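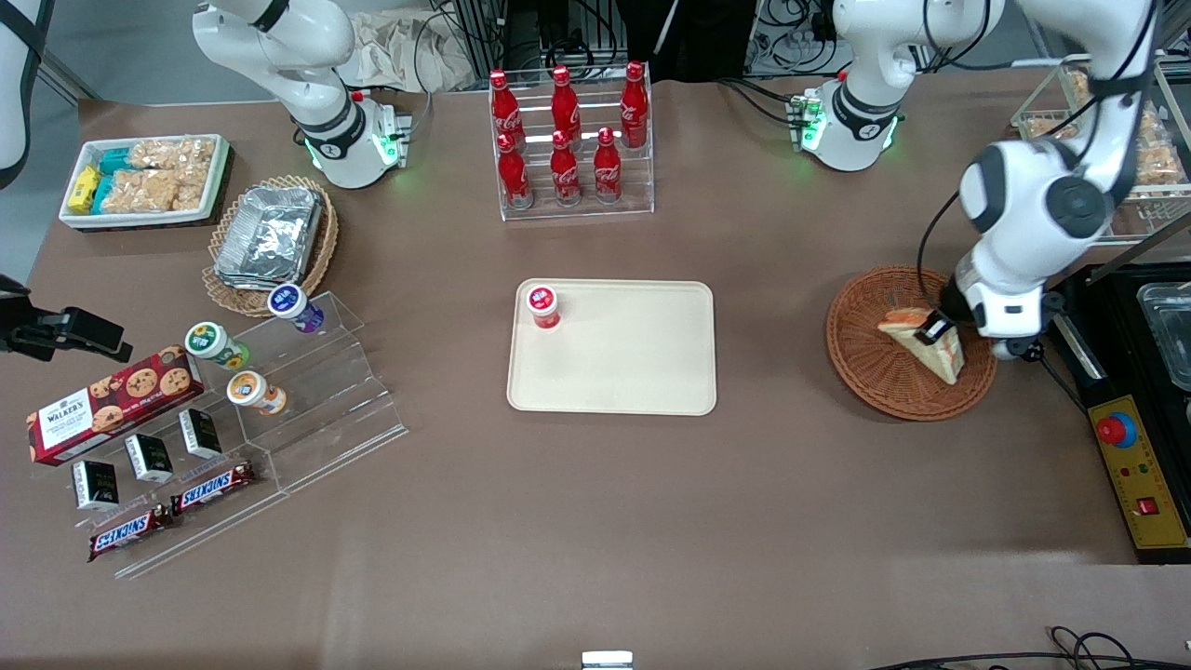

Setting up the snack table for two arms

In this part I explain how I place the goods before I teach the positions to the arms. I suppose that your two arms are already fixed to the table and that each one has its wrist camera working. In our shared workshop in Estau this took me one long evening in March, mostly because I did it in the wrong order.

1. Move both arms up and press the emergency stop. Keep it pressed while your hands are on the table.

2. Put the clear stepped stand on the table first and mark its corners with a pencil. Mine moved 14 mm during the first night and I had to teach everything again.

3. Put small boxes and chocolate bars on the steps, with a gap between them for the fingers. 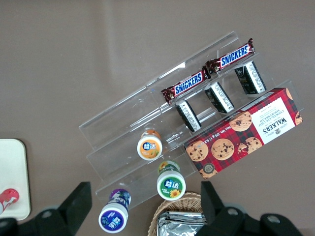 4. Open the gripper fully and lower it by hand over each product. Both fingers must go down without touching the neighbor. If one touches, move the product and do not change the angle of the wrist.

5. Save a point 200 mm above each product, then the grasp point. Give them clear names. Benoît Joly called his points "a", "b" and "c", and after one week he could not use them.

6. Soft food needs its own setting. I close the fingers slowly for a sandwich and I stop earlier than for a box.

Run the full list at low speed before you try it faster. My file has 458 lines now, and Tadhg Fahy is checking the part for the left arm.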